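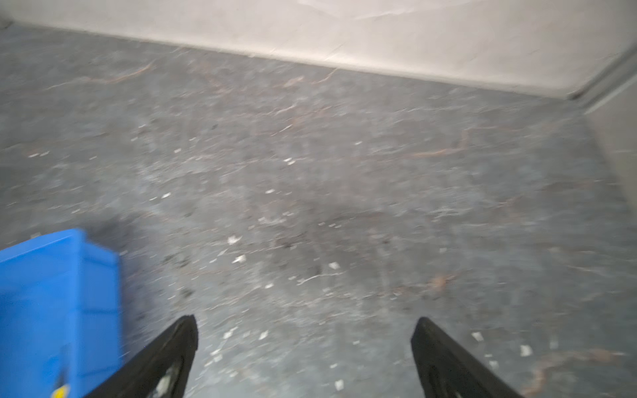
Progress report to Wieser – floor pickup data collection
Brerham site
September 20, 2023

Short version first, as asked last time. We have 480 usable demonstrations out of the 700 planned for this phase. Collection is behind where the work plan had it, mostly down to the arm being out of action early in the month and then a calibration job we had to redo. Quality of what we have is better than in the spring. No change to the budget total, one shift between lines, see further down.

What was done this period

Moved off the tabletop tasks and onto the floor. All episodes now are low pickups: small light debris, scraps, stringy stuff, into a bin. Teleoperated the whole way, operator drives the arm with the hand controller, wrist camera and joint positions recorded together. Each episode ends when the item is in the bin or the operator calls it. Failed ones are kept and tagged, not deleted. Dallberg asked for those specifically and they will go over with the rest.

Wrist camera was remounted. The old bracket let the view drift a little over a long session and the early floor episodes had the fingertips in a different spot from one batch to the next. New bracket holds. Episodes from before the change are not in the 480.

Wrote up the operator instructions properly, finally. Start pose, how long to wait before closing, when to give up. Two pages. Copy is in the shared folder with the last delivery.

What is working

Single pieces on open floor are routine. Operators get through them quickly and the motions look alike enough from person to person that the training side has stopped complaining. First policy trained on the open floor set reaches for the right thing most of the time in our own informal tries. We are not putting a number on that yet – the proper test comes after collection closes, and the test floor has not been set up.

Labeling is caught up. It was a month behind in the last report.

What is not

Fibers. Thin strands lying flat are hard for the gripper and hard for the operator, who often can't tell from the wrist view whether the fingers have anything. A lot of closes on nothing. We tried a lower approach angle and it helps some, at the cost of the tips scraping. Considering softer tips from Stallus, quote requested, no answer so far.

Corners and wall edges. The arm runs out of room to tilt and people end up doing something different each time. These episodes are the least consistent in the set. Plan is to agree on one way to come in along the wall and throw out the ones that dont follow it. That will cost us some of the count.

Motion blur. When the arm travels fast between the bin and the next pickup the wrist frames go soft, and floor texture is the first thing to go. Tiny white specks are easily lost. Two options, slow the travel down or shorten the exposure and add light. Trying the light first, slower travel means fewer episodes per session and we can't really afford that now.

Storage. Nearly ran out. Sorted for the moment by moving raw video off the collection machine every night, but that is a script someone has to remember to start. Will be automated.

Changes to the plan

3 object groups instead of the four in the proposal. We want to drop the liquid spills group, it needs different tooling and does not belong with grasping. Please confirm this is ok in writing, the agreement lists it as a deliverable.

Moved the unspent travel money to spare parts (fingertips, cables, one motor). Inside the limit allowed without prior approval. Breakdown is in the finance sheet.

Target of 700 stays. At the present rate we need 6 more weeks of collection, assuming no further hardware trouble. This pushes the hand over to Dallberg back by the same amount as we flagged in the September call. Their team said they can start on the partial set, so we are sending what we have now and the remainder when it is done.

Next period

Finish wall edge protocol and re-collect that part
Lighting test, then decide on travel speed
Order softer tips if the quote is reasonable
Second bin position, so the policy does not just learn to swing left every time
Evaluation setup: separate floor area, items not seen in training, fixed list of starting layouts
Automate the nightly copy

Needed from you

Yes or no on dropping the spills group. Also the new reporting template, the one we have still carries last year's headings and we weren't sure wether to fill in the sections on outreach. Left them blank for now.

Finance sheet and episode log attached seperately.

Brerham collection team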